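FOR IMMEDIATE RELEASE

Clurness Opens Packing and Sorting Workroom at Issahaku Center

Taped work surfaces and shallow trays form the basis of a shared layout for small-goods packing

ISSAHAKU CENTER, 1st June. Clurness, the nonprofit supplier of craft and classroom kits, announced today the opening of a packing and sorting workroom on the ground floor of the Issahaku Center. The workroom will prepare kits for schools, libraries and community workshops that have until now been served from the organization's storeroom at Humimdale.

The new room provides 935 square feet of floor space and brings sorting, bundling and final packing together under one roof. Work began in March and was carried out by Clurness staff with the support of the Issahaku Center's building office.

"Our kits are made up of small parts, and small parts need a set place," said Amerley Ayaaba, executive director of Clurness. "The staff who do this work every day were asked how they wanted their surfaces arranged, and the room follows what they told us."

The layout adopted for the workroom is known within the organization as the Testadier plan. Under the plan, a work surface is divided with blue painter's tape into large cells. Each cell is assigned to a stage of the work or to a single kind of part. Loose items are kept in shallow trays, and pieces that belong together are banded before they are moved on.

The tape may be lifted and laid again when the contents of a kit change. Clurness considered printed mats and fixed dividers during the planning period and decided against both on grounds of cost. Lines are set by eye and are not required to be exactly square, provided that each cell is large enough for the tray it is meant to hold.

Blue tape marks out the work surfaces at the Clurness workroom. 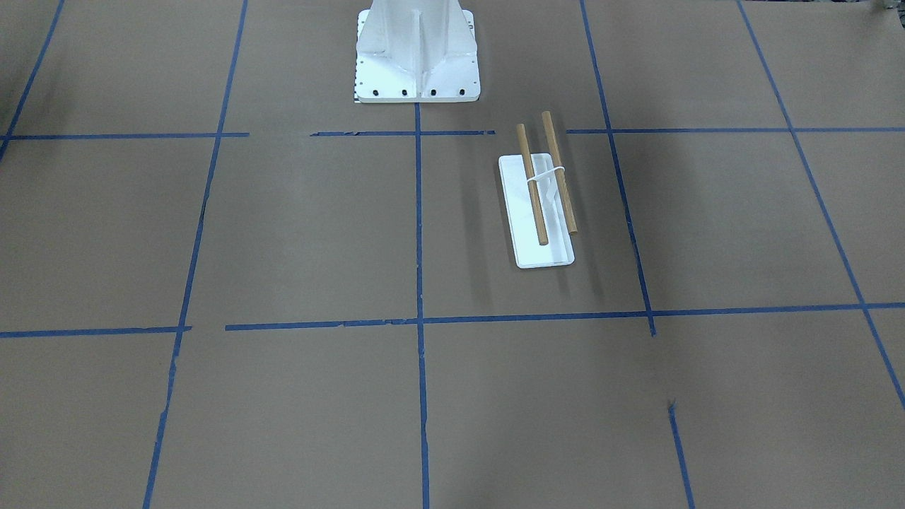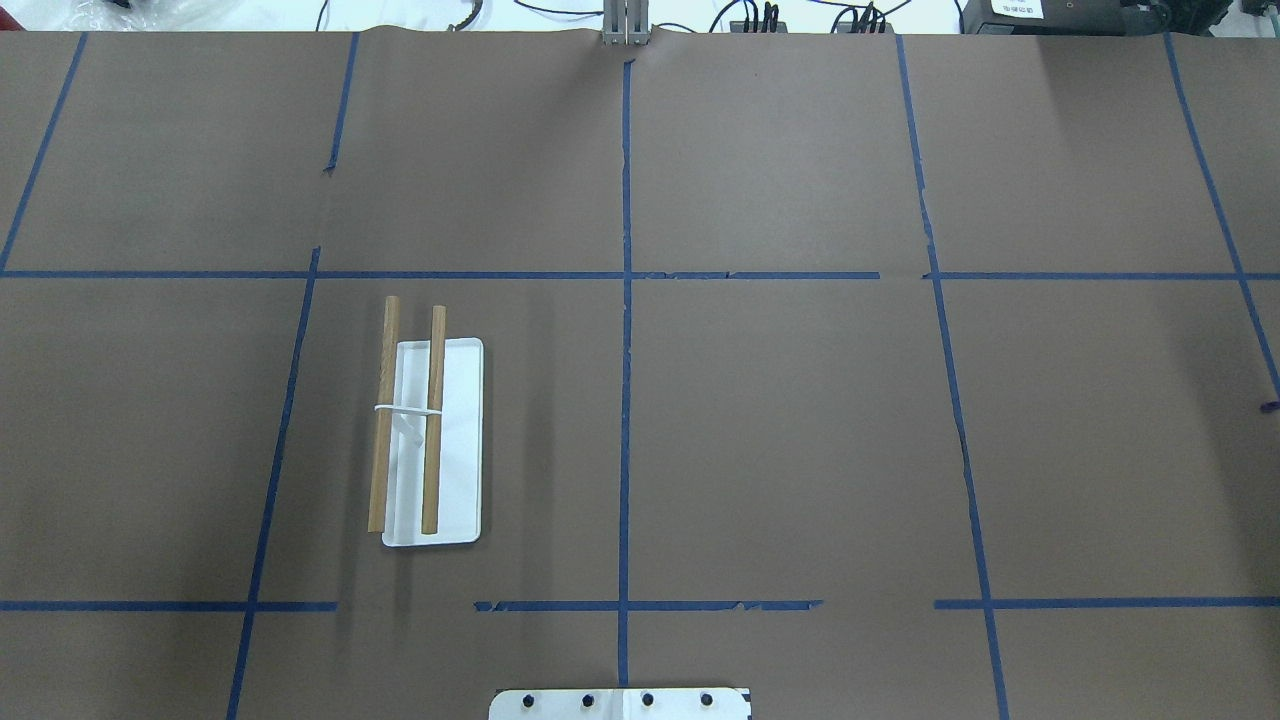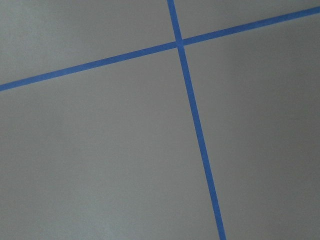

Clurness prepared 2,366 kits in the last program year, the largest number in its history. Wooden parts, including dowels for model building and weaving, make up a large share of the contents. Dowels are supplied to classrooms in matched pairs, and the organization has received repeated requests from teachers that the pairs arrive banded together and ready to hand out.

"Teachers open these boxes with a full class in front of them," said Zuweira Baidoo, head of school programs. "When a pair of dowels is already together, the lesson can start on time. We have heard that from large schools and from very small ones, and we have written it into our packing standard."

The packing standard, revised for the opening of the workroom, sets out how parts are to be grouped, banded and checked before a kit is closed. It also calls for each surface to be cleared at the end of a shift, with trays returned to the shelves and any lifted or torn tape replaced before work resumes. Copies are available on request to other organizations that pack kits of a similar kind.

Kits will be sent from the Issahaku Center to 194 schools and libraries. Existing orders are not affected by the move, and partners do not need to take any action. Orders placed through the Humimdale storeroom will be forwarded without charge. The storeroom itself will remain in use for bulk materials, seasonal stock and returned items.

Necati Tekin, operations manager, will oversee the workroom. Mr. Tekin previously managed receiving and stock control at Humimdale and led the review that produced the Testadier plan. He will be joined by Gifty Tetteh, who has been appointed packing supervisor and will be responsible for staff training and for the upkeep of the work surfaces.

"Someone starting a first shift should be able to look at the surface and see where a tray belongs," said Ms. Tetteh. "We will change the cells as we learn more about each kit, and the staff are free to propose changes of their own."

The Issahaku Center has agreed to a lease of two years, with an option to renew. Sipho Oosthuizen, director of the center, said that the arrangement was in keeping with the building's purpose.

"The ground floor was always meant for practical work," said Mr. Oosthuizen. "We are pleased to have Clurness as a tenant and look forward to welcoming the schools and libraries it serves."

Partner organizations may arrange a visit to the workroom through the Clurness school programs office. Groups are asked to give advance notice so that visits do not fall during final packing.

About Clurness

Clurness is a nonprofit organization that prepares and distributes craft and classroom kits for schools, libraries and community workshops. Its work is supported by kit sales, private gifts and program grants.

Media contact: Office of the Executive Director, Clurness, Issahaku Center, Ground Floor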